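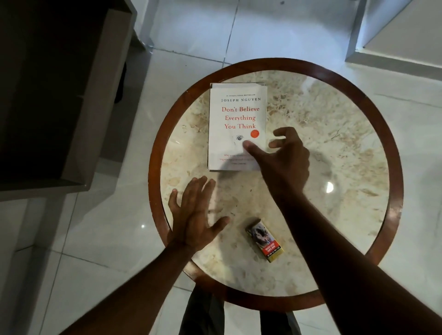
About Ziketti

We sell side tables. We also mend them, buy them, swap them and, on a bad week, store far too many of them on the stairs. If you came looking for dining tables there is a very good firm across town and we wish them well with the lifting.

Ziketti has been going for nine years, first out of a spare bedroom, then out of a garage, and now from the ground floor of the old seed merchant's on Saromon Street in Clikudport. The seed merchant left his counter, his weighing scales and a smell of onions that comes back in damp weather. We kept the first two.

How it started

Océane Kowalchuk used to sell sofas for a living. She was good at it, and she noticed that people would spend four months choosing a sofa and then put their tea on the floor beside it. She would visit customers about a wobbly leg or a cushion that had gone flat, and find a lovely three-seater with a mug on the carpet, a plate on the arm and a paperback wedged down the side with its spine cracked in three places. When she asked where the table was, people looked at her as if she'd asked after the butler.

So she began taking a small table with her in the van. She would leave it behind for a fortnight and say no more about it. Most people rang up before the fortnight was out to ask what they owed. One gentleman rang up to say he had bought two lamps and a coaster and would need a second table for the other end, and that was the point at which the spare bedroom became a stockroom.

The name means nothing. It was the only one of our first list that wasn't already a pizza restaurant, and we still get calls on Friday nights. We no longer correct people until they get to the toppings.

What a side table is for

There are three things people put on a side table, in our experience: a drink, a book, and whatever was in their pockets. We build our advice around the book. A drink will sit on almost anything flat, and pockets can be emptied into a bowl, but a book needs enough room to lie down properly while you fetch your glasses, and you ought to be able to pick it up again without knocking the drink over.

We test every table with a paperback. It goes flat on the top, towards the back, and somebody sits down in the chair and reaches for it. If the hand has to go hunting, the table is too low. If the elbow goes up like a chicken wing, it's too high. If there is nowhere left to rest your other hand, the table is too small and gets sold as a plant stand, a line of work in which it will be perfectly happy.

The test books live on a shelf by the till. They are well thumbed and lean heavily towards self-improvement, because that's what customers leave behind when they've finished improving. You're welcome to take one. We would rather you didn't take the crime novel, as two of us are halfway through it and not speaking about the ending.

On round tops

We are often asked why we like round ones so much. Most of us have a hip that could answer that. A square table beside a chair is a fine thing until you walk past it in the dark, and we've never met anyone who injured themselves on a curve.

Round tops do waste a little space at the wall, and people who like their rooms lined up will be bothered by them. We stock square tables for these people. They are at the back, in a row, exactly parallel.

On marble

Marble tops set into a wooden rim are what we are best known for, at least within a short walk of the shop. We like the creamy and beige ones with brown veins, the sort that looks like somebody has been careless with a very large coffee. They go with most carpets and forgive most crumbs. The all-white ones are handsome and will tell on you.

A few things we say so often that it seemed kinder to write them down:

Wipe it with a damp cloth and dry it afterwards. That's the whole routine.

Keep lemon juice, vinegar and wine off it. Marble minds acid very much and will show you where the glass stood for the rest of your life. We can polish out a ring, and we charge for it, and we try not to look pleased.

Don't carry the table by its rim if the top lifts out. Take the top off first and carry it upright, on its edge, like a pane of glass. Stone carried flat can crack under its own weight, generally on the landing.

Polish on the wood, none on the stone. A reddish-brown rim with a decent shine will show finger marks near the chair side within a day. These are your finger marks. We've had people bring a table back over them.

Where the tables come from

Nearly all are second-hand. House clearances, auctions, a hotel that changed its mind about its lounge, and people who are moving somewhere with fitted everything. At last year's stock-take we had 342 tables in the building, which was rather more than the building had been expecting. We have since got it down by the simple method of not letting Océane go to auctions by herself.

Each one comes in through the yard and goes on the bench. Joints are checked, legs are levelled, old varnish is cleaned or left alone depending on how much it has earned. We don't make things look new. If a rim has a dent, we'll wax it and tell you it's there, and if the top has a repair, the repair is written on the label underneath along with the date we did it and the initials of whoever will be answering for it.

We don't claim an age unless we can prove it, and we can hardly ever prove it. "Older than the van" is the only dating you'll find on most of our tickets. If you want a table with a history, we suggest buying one without and waiting.

So far 1,243 tables have gone out of the door to stay out. We know this because Océane writes every one of them in a green ledger, with a note on what it was going next to. The commonest entry is "his chair". The second commonest is "my chair, not his".

The fortnight

We still do it. Pick a table, pay a deposit of £100, take it home and live with it for two weeks. If it's wrong, bring it back and have the deposit returned in full, provided the table comes back with the same number of legs. You needn't give a reason, though we do enjoy them. Last May one came back because the dog had taken against it.

We deliver in Clikudport and the villages on the bus route. Anything further is by arrangement, and the arrangement usually involves us having another reason to be over your way.

Please measure the arm of your chair before you come in. The top of the table should be level with it or a touch below. Every Saturday somebody shows us the height of their chair with a hand held out in mid-air, and every Saturday the hand has moved by the time we've found the tape.

The Desjardins room

Upstairs, over the shop, is the Desjardins room, so called after the name painted on its door when we got here. We've no idea who Desjardins was. There are some mismatched armchairs in there, each with a table beside it, and you can go up, sit down and read for as long as you like. It began as a way of letting customers try the tables without an audience. It is now mostly people reading, several of whom have never bought anything and have strong views on the draught.

The rules are on the wall, and they are short. No phone calls. Put the book back or take it home. Coasters are provided, and we can hear it when you don't use one.

There's a kettle. There isn't a café, and we've been asked not to call it one by the people next door, who have.

Who we are

There are four of us. Océane buys, prices and keeps the ledger. Two of us work at the bench, one on wood and one on stone, and they share a radio under terms that took longer to settle than the lease. The fourth does deliveries, the website and this page, and would like it noted that the stairs need clearing.

We don't employ a designer, and we can't come and look at your room and tell you what it wants. We can tell you whether a table will wobble.

What we don't do

Coffee tables. Nests of tables, unless the whole family is present. Glass tops, after the business with the glass top. Tables with built-in lamps, magazine racks, or anything described by the seller as a "feature". We'll repair a table you bought elsewhere and keep our opinion of it to ourselves for no extra charge.

We don't buy tables from photographs either. Bring it in, or send us the height, the width across the top and a plain account of what's wrong with it. "Nothing wrong with it" will be taken to mean the leg.

Finding us

Saromon Street, Clikudport, the door with the scales in the window. Open Tuesday to Saturday, ten till five, closed for lunch when the bench is gluing something that can't be left. Parking is in the yard if you can get past the van. Ring the bell at the back for collections and give it a good long push, as the radio will be on.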